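How to Set Up a Power Strip on a Desk or Workbench

Posted in Home Basics by Zachary Lavoie
Last updated Thursday, April 20, 2023

A power strip on top of the desk is easier to live with than one on the floor. You can reach the sockets without crawling, you notice when a plug has worked itself halfway out, and the vacuum cleaner stays away from it. It does need a little planning, mostly to do with the cord.

These steps cover a plain strip with a fixed cord, used for small things: a lamp, a phone charger, a laptop, a monitor. Heaters, kettles, air conditioners and anything else with a large motor or a heating element should go straight into the wall and are not covered.

What you need

A power strip with enough sockets for what you own now, plus one or two spare
A damp cloth and a dry cloth
Hook-and-loop cable ties
Masking tape and a pen
Adhesive cord clips, if the cord has to run down a table leg
A tape measure

Before you start

Unplug the strip from the wall and take everything out of it. Look at it under a good light. The housing should have no cracks and no brown or melted spots near the slots. Run the whole cord through your fingers from one end to the other and feel for nicks, flat places and stiff sections. Check the spot where the cord goes into the housing too, as this is where most of the bending happens. A strip with damage in any of these places goes in the electronics recycling. Don't tape it up.

Turn the strip over and read the rating on the label. Write it down on a piece of masking tape if the print is small, and stick the tape somewhere you will find it again. The total load of everything you plug in has to stay under that number.

Step 1. Clear and wipe the surface

Take everything off the part of the table where the strip will go. Wipe with the damp cloth, then with the dry one, and wait until there is no moisture left. If the table is wood and you don't want it marked, lay a board on top. A board also gives you a flat, even place if the tabletop is uneven, and it can be lifted off later when you need the table for something else.

Step 2. Try the strip in different positions

Put the strip down without plugging it in and move it around. There are two things to look at: which end the cord leaves from, and where that end points. The cord should head for the back of the table by the shortest comfortable path. On most desks this means the cord end goes toward the back, or toward whichever side the wall outlet is on.

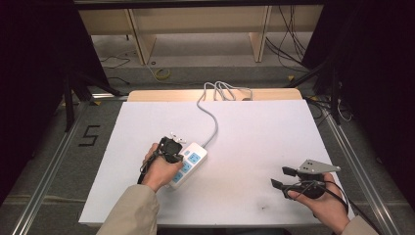
An angle often works better than setting the strip square to the edge. Square along the back, the cord has to make a tight turn as soon as it leaves the housing. Turned on a diagonal, it can run off in an easy curve. A diagonal also brings the nearer sockets toward your hand, so the ones you use daily can be at that end.

Leave the front 14 inches of the desk free for working. On a desk that is 30 inches deep this still gives you plenty of room behind. If your desk is much shallower than that, put the strip to one side, on the side of the hand you don't write with.

Step 3. Route the cord

Lay the cord across the surface toward the back edge and let it drop behind. It should lie flat, with no twists. If it springs up in loops, it was probably stored wound too tightly - unwind it fully and leave it lying straight overnight.

Where the cord goes over the edge, make sure nothing presses on it. A table pushed hard against a wall can pinch a cord at just this point. Pull the table forward until the cord moves freely when you tug it.

Gather any spare length in wide, loose loops and close them with one hook-and-loop tie. Don't wind the extra tightly and don't use wire ties, which can cut into the jacket. Keep the strip's cord in its own bundle, apart from monitor and network cables. When you want to move the strip you will only have to undo one tie.

Never run the cord under a rug, through a doorway or under the leg of a chair.

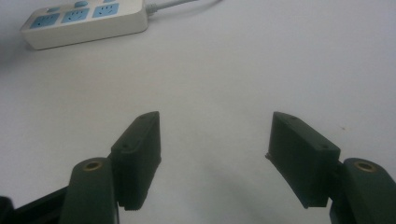
Reading time: 6 minutes

Step 4. Decide what goes where

Many strips have their slots set at a slant, so that a plug with its cable coming out of the side can lie off at an angle and leave the next socket clear. Look at the slots on yours before you plug anything in. Hold each plug over a socket and see where its cable would go.

Large square adapters are the usual problem. Put them at the ends of the row first, with the bulky part hanging outward, and fill in the middle with flat plugs. If you have two large adapters, give them one end each. If you have three, a short single-socket extension made for adapters is an acceptable fix for the third one, provided its rating is no lower than the strip's.

Things you unplug often should be at the end nearest you. A router or anything else that stays on goes at the far end where it won't be pulled by mistake.

Step 5. Label the plugs

Cut short pieces of masking tape and write the name of the device on each. Fold the tape around the cable close to the plug so that it makes a small flag. Plain words are best: lamp, laptop, printer. Tharushi Munshi, who edits these pages, puts a second flag at the device end as well. I only do this for black adapters that look the same.

Step 6. Plug in

Connect the strip to the wall outlet first, with nothing in it. If it has a switch, have it off. Then add the devices one at a time, pushing each plug all the way in. No metal should show between the plug and the socket face. A plug that feels loose in one socket but tight in the others means that the socket is worn. Leave it unused and replace the strip when you can.

Switch on and check each device.

Step 7. Check for warmth

After the strip has been in use for 30 minutes, put your hand on the housing and then on the wall plug. Neither should feel hot. If one does, switch off, unplug the strip at the wall and go back over what is connected. A hot wall plug with a light load usually points to a worn wall outlet, and that is a job for an electrician.
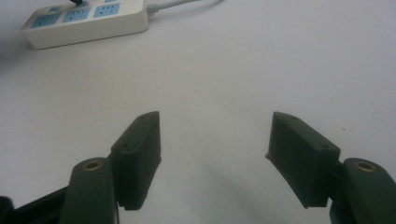
Power strip at the back left, with its cord running off to the right.

Moving the strip later

Hold it by the housing and never drag it by the cord. Unplug it at the wall before you lift it, then take out the heavy adapters so they don't twist in their sockets while you carry it. If you lift the board with the strip still on it, keep a hand on the strip, because smooth boards let it slide.

Common questions from readers

Can I plug one strip into another? No. If you have run out of sockets, buy a longer strip or have another wall outlet put in.

Can I screw it down? Only if the back has mounting slots made for this. Otherwise use removable adhesive strips, and stick them to the housing clear of the label.

How often should I check it? I look at mine every July, when I clean behind the desk. Dust the sockets with a dry brush while the strip is unplugged. Don't spray anything into them.

My cord is too short to reach the back. Move the desk or buy a strip with a longer cord. Mine was 2 feet short in the last apartment and I ended up turning the whole desk around.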